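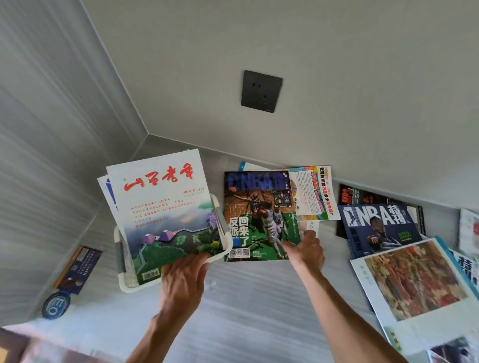
The Room Before the Room: what we learnt from doing up waiting areas
Speaker notes – Janaína Godoy
Afternoon session, main hall, after the tea break

Opening (slowly, let people sit down)

Hello everyone, and thank you for coming back in when there was still cake out there. Sabina Hubáček has very kindly introduced me, so I won't go through all that again, except to say that I worked on the front desk of a health centre for a good many years before anyone asked my opinion about chairs, and I have been giving it ever since.

I'd like you to start by thinking of the last place you waited. It might have been the dentist, or the garage, or the corridor outside a head teacher's office (I did a lot of that one, with my younger boy). What could you see from your seat? Could you hear your name being called? Did you know whether you'd been forgotten?

Pause. Take two or three answers from the floor if they come. Don't push.

Lovely. Keep hold of that place, please, as I'll be asking you to go back and sit in it a few times this afternoon.

The Cunavance project

When we took on the waiting area at the Cunavance clinic we had £900 and a long list of things people wanted. There was a fish tank on the list. There was a water feature on the list! I'm fond of a water feature, but I would ask you to consider what the sound of running water does to a room full of people who have been told to arrive with a full bladder.

(Wait for the laugh. If it doesn't come, carry on to the comment cards.)

Before we spent a penny we read the comment cards. All 1,292 of them, which had been kept in a cupboard behind the desk, in carrier bags. Malte Kleinschmidt and I shared them out over most of July and read them at my kitchen table, and I must say they were a pleasure, even the cross ones. One lady had used both sides of hers to tell us about the draught, with a small map.

What struck me was how little they said about how long the wait was. I had expected page after page of it. Mostly they said things like "I didn't know if it was my turn" and "I didn't like to go to the toilet in case they called me". I think about that second one a great deal. That is a grown person sitting uncomfortably for the sake of a voice that may or may not come through a door.

So the first thing we bought was a whiteboard. Every 15 minutes, somebody from the desk walks over and writes up how each clinic is running. It's written by hand, and sometimes it says "Running late, sorry, will update you soon", and people tell us they like it very much. We did look at a screen. Arne Frerichs, who managed the desk then, was rather keen on the screen, and to be fair to him he was also the one who never once missed his turn at the whiteboard.

Chairs

I could talk about chairs until supper, so Sabina is going to wave at me.

Most waiting areas have one kind of chair, fixed in rows, all facing the desk. Now think of who comes in. A man with a new hip wants something high with arms he can push up on. A mother with a pushchair wants the end of a row. Somebody who has had bad news wants a wall behind them and no one opposite. You can't give everybody their own chair, but you can mix the heights and turn some of them round.

We bought eight second-hand armchairs from Ruppert, which were sturdy and wipeable and, I'm afraid, the colour of weak tea. We put them in twos and threes. Within a week people had moved them all over the place, and I went round every evening putting them back. I did this for longer than I care to admit – then Joris Van Beek asked me why I didn't just leave them where people had put them. I left them. Most of them have stayed by the window.

If you have someone at your own place like Joris, who is new and hasn't learnt what you always do, please ask them to sit in your waiting area for a morning and tell you what they'd move.

Light, sound and the radio

I'll be brief here as it's all on the handout.

Lamps are cheap and kind. Have the wiring checked.

Turn the radio down, or off. We tried it off for a fortnight and had one complaint, from the desk. The trouble with a quiet room is that everyone can hear what's said at the counter, and you do have to deal with that. We moved the queue back by a few paces and put a tall bookcase between the counter and the nearest seats. It did more good than I expected.

Something to read

People always ask me about magazines. My feeling is that they should be there, that they should be things people in your area would pick up, and that there should be more than one language on the pile if there's more than one language in the street. Something for older readers, something on sport, a few with a lot of pictures. Keep them in a basket or on a low shelf, sort through them often, and take out anything with the crossword done.

We also have a small shelf from Storia, the story-card people. Each card is a short tale that fits nicely into a wait, and if you're called halfway through you may take it home. Plenty go home and a fair few come back, which pleases me.

Children's things: a table with paper and thick crayons. Nothing with a siren.

What didn't work

I want to be fair and tell you about the coffee. We had an arrangement with Nanano, the little café next door, to send in a flask every morning. The coffee was very good. The carpet was pale. I'll leave that there, but we do a water jug now, and the café takes the staff orders instead.

The suggestion box did badly as well, right up until we put a pencil on a string beside it.

Going back to your own place

(Sabina will be waving by now.)

So, would you go back in your mind to that seat you thought of at the start. Tell the person next to you one thing you'd change about it that would cost less than a tank of petrol. Two minutes each, then swap, and I'll come round and listen in.

Hand out the blank floor plans while they talk. Spare pencils are in the blue bag. Questions until the bell, and then Malte needs help stacking the chairs.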